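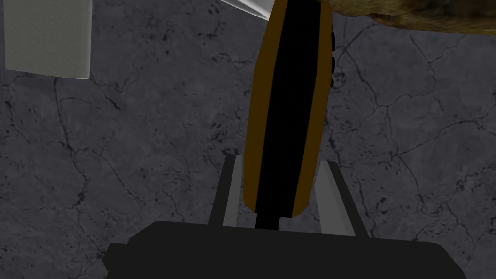
How long before an event should a group submit it to the community calendar? Send it at least 2 days ahead, so that an editor has time to read it before it goes public.

Print this page | E-mail this page

Section 4. Posting an Event to the Lolon Calendar

1. Log in and choose Add an Event from the left menu.
2. Type a title of no more than 70 characters. Leave out the date, as the calendar adds it.
3. Pick a category: March or Rally, Public Meeting, Vigil, Court Date, or Other.
4. Enter the start and end times. Use p.m. for evening events – the form defaults to a.m.
5. Write a summary of up to 200 characters, then press Preview.

Note: Meetings of the Pretari town council are loaded each month from the clerk's list. Do not post them again.

Caution: Once an event is approved, changing its category sends it back to the editors and hides it until they clear it.

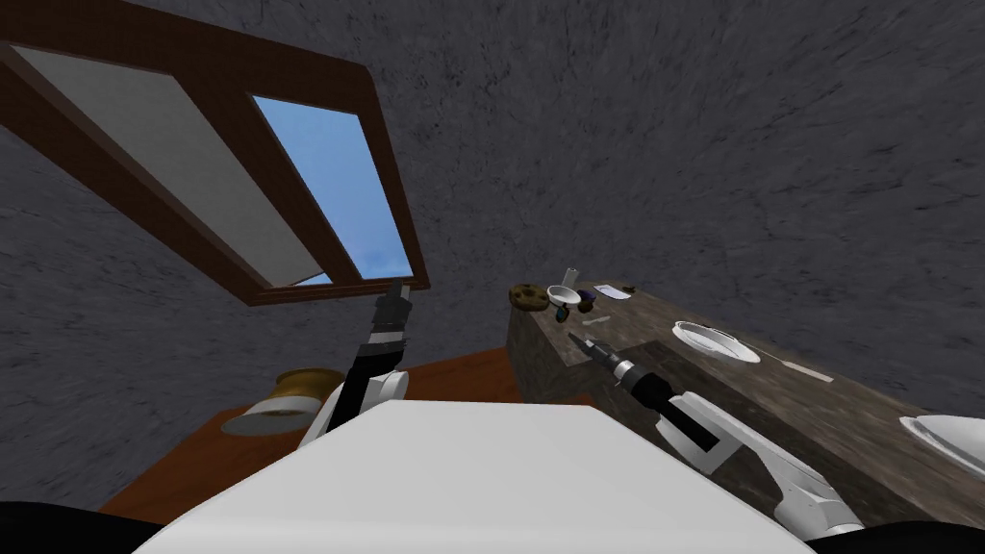
To add a picture to your event, press Attach File on the Preview screen. Each picture needs a short text for readers who use screen readers. Name the main things and stop there – "brown window frame in a gray stone wall, blue sky in the right pane" is enough. Do not repeat the event title in this box.

6. Press Submit. A confirmation goes to the e-mail address on your account.

Search Lolon
Enter keywords
Go

Related Items
Editing or Canceling an Event
Posting to the Skillen Newswire
Moderation Rules for Comments
Munteanu Hall: Booking a Room for a Public Meeting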